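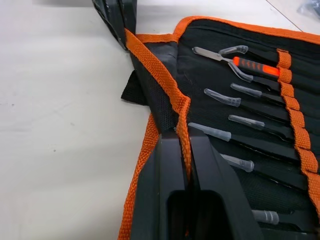
Ivan Palamarchuk writes that the strap on his roll comes loose by the end of every working day, however firmly he pulls it, and asks whether the roll or his method is at fault. In most cases the method can be corrected. The procedure given on this page is the one taught to new members of the Stetsiuk Tool Library and applies to any fabric tool roll with sewn pockets and a strap closure.

Loading and Closing a Tool Roll
Guidance Sheet 3004, Hand Tools Section

Before you begin

Clear a flat surface large enough for the roll to lie fully open. Fold back any flap so that the pockets can be reached along their whole length. Move the strap clear of the pockets; a strap trapped under the fabric will be wound into the roll and must then be pulled out by force, which strains the stitching.

Empty the roll completely at least once a month. Turn it over, shake out filings and sawdust, and brush along the seams with a dry, stiff brush. Grit at the bottom of a pocket wears through the fabric from the inside.

Check the binding at the same time. If the edge has begun to separate from the body of the roll, set the roll aside for repair. A short length of loose binding can be restitched by hand in a few minutes.

Loading the pockets

1. Sort the tools by length. Place the longest at the end of the roll where rolling will begin, as these form the core.

2. Insert one tool in each pocket. Two thin tools in a single pocket will rub together and pull the opening out of shape.

3. Place wrenches with the larger end up. Screwdrivers go in tip down, except those with sharpened or damaged tips, which should first be fitted with a tip cover. Chisels must always be covered.

4. If the roll has elastic loops, pass the shaft of the tool through the loop and then seat it in the pocket. Elastic is intended to steady a tool. It should not carry the full weight of a heavy one.

5. Leave the last pocket empty, or use it for something flat such as a steel rule. This is the point most often overlooked, and it is the likely cause of Mr. Palamarchuk's difficulty. A thick tool in the last pocket leaves a ridge under the strap, and the strap slides off the ridge as the roll is handled.

The full load for a standard library roll is 962 grams. Members who carry more should ask for the heavy canvas pattern, shelved under Loltent at the Cadier Street counter.

Rolling and fastening

6. Fold the flap down over the tool heads. It should lie smooth, with no tool pushing it upward.

7. Begin at the end farthest from the strap. Roll slowly and keep the lower edge straight. If the roll starts to form a cone, open it and begin again – a cone cannot be tightened later.

8. Press the roll flat against the table with one hand and bring the strap around with the other. Straighten any twist before fastening. Twisted webbing bears on its edge and works loose.

9. Fasten the strap over the middle of the roll. On rolls with a hook-and-loop closure, press along the full length of the closure and check that it is free of lint.

Storage

Store the roll on its side in a dry cupboard. Do not hang a loaded roll by its strap. Rolls that have become damp should be emptied, opened out and left to air overnight, and the tools should be wiped with a lightly oiled cloth before they are put back.

Replacement straps are cut from 80 cm lengths and may be requested at the counter between 9 a.m. and noon. Quote the sheet number and the pattern name, Preradix or Loltent, as the widths differ.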